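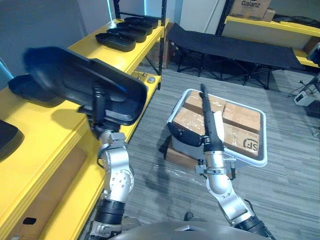 Figure 2. Black plastic trays on a yellow shelving unit and a tray held in a gripper.

4. Written profiles and the reading of a still face

4.1 Material

The present section deals with the short profile texts which accompany character goods, and with the way buyers repeat or change these texts in their own comments. By profile text we mean the few sentences on a package, a tag or a web page that tell who the character is, what it likes and how it stands to the other members of its group. Such texts have received less attention than the drawings. In many studies they are quoted once, in the introduction, and then they are left aside.

We collected the profile texts of three character groups. The first is the group of Istovetti, a maker of biscuits, whose main figure is a heron called Aubert. The second belongs to the stationery brand Girorwood and is made of five forest animals with no clear leader. The third is the group of the town of Ulthorpe, where a badger and two smaller badgers appear on bus tickets, on library cards and on the paper bags of the market. All three groups have one formal feature in common, and it is the reason for choosing them: the main figure is always drawn with the same face. Aubert has two dots for eyes and a straight beak. The older badger of Ulthorpe has a mouth, but the mouth is a short flat line in every drawing we could find.

The comments come from the public pages of the three groups. After removal of doubles and of comments with only a sign or a picture in them, 1,551 comments were kept. The last comments were added on 18 May 2025. Each comment was read by the author and by Corina Dinu, who worked separately and with the same written guide. When the two readings were different, the comment was discussed until one reading was accepted. A small number of comments in other languages were translated before the reading, and for these the original wording was kept next to the translation.

4.2 Coding of the comments

A comment was coded as "inner" when it gave the character a feeling, a wish, an opinion or a habit of mind. "Aubert is tired of all of us" is inner. "Aubert looks nice on the blue box" is not. The guide asked the readers to be strict with jokes. If a joke only worked because the character was thought to have a feeling, the comment was coded as inner; if the joke was on the price or on the size of the product, it was not.

By this rule 859 comments were inner. For each of them we then asked whether the feeling named in the comment can be found in the profile text, whether it goes against the profile text, or whether the profile text says nothing on the matter. We call these three cases repeated, opposed and free. The limit between repeated and free was sometimes hard to draw. The profile of Aubert says that he "stands at the water longer than the others." Many buyers write that he is patient, others that he is lonely. Patience was coded as repeated, as it follows closely from the sentence. Loneliness was coded as free, although we understand that another reader could decide differently.

Free comments are the largest of the three classes in the Ulthorpe group and in the Istovetti group. In the Girorwood group the repeated comments come first. This difference was not expected. Before the reading we had supposed that a group without a leader would leave more space to the buyers, and that the longer profile texts of Istovetti would guide them more firmly.

A possible explanation lies in the form of the sentences. The Girorwood texts name feelings directly: the hedgehog "is happy when it rains," the owl "gets angry at loud clocks." The buyer receives the feeling ready for use and gives it back in nearly the same words. The texts of the other two groups name actions and leave the feeling out. The older badger "carries the lamp." It is not said whether he likes to carry it. Among the comments on this one sentence we find pride, boredom, fear of the dark and love for the smaller badgers, and several buyers answer each other at length on which of these is right.

Opposed comments are rare in all three groups. Most of them concern the Girorwood owl, and they are playful in tone: the writers know the text and turn it around on purpose. We found only a few where the buyer seems not to know the profile at all. In one of them Aubert is taken for a stork, and the other buyers correct this in a friendly way.

4.3 Length of the profile

Length was also examined. The longest profile in the material has 600 words and belongs to Aubert; it was published in April together with a new box design and it replaced a much shorter one. The old text stayed on the tags of the older goods, so for some weeks both versions could be read in the shops. Comments written after the change do not use the new details often. The brother of Aubert, who has a full paragraph in the new text, is almost absent from the comments. What the buyers continue to quote is the sentence on standing at the water, and this sentence is in both versions.

We do not want to conclude from one case that long profiles have no effect. It is possible that new details need more time before they pass into common use, and a collection made one year later could show another picture.

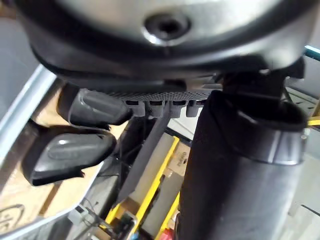

4.4 Limits of the material

Three limits should be named. First, people who write comments on a public page are already attached to the character in some degree, and those who buy the biscuits only for the biscuits are not heard. Second, the groups are not equal in size. The Ulthorpe page is small, and a few very active writers have a strong weight in it; one of them wrote almost every comment on the lamp in the first weeks. Third, the coding treats each comment alone, while in fact many comments are answers. A free reading that is offered by one buyer can be accepted by the next ones until it sounds like part of the official text. The wish of the older badger to live by the sea is such a case. It appears in no profile, and still it is repeated by buyers as a known fact. In our tables all these comments are counted as free, including the ones whose writers surely believed that they were repeating. Section 5 returns to this case and follows the order of the answers.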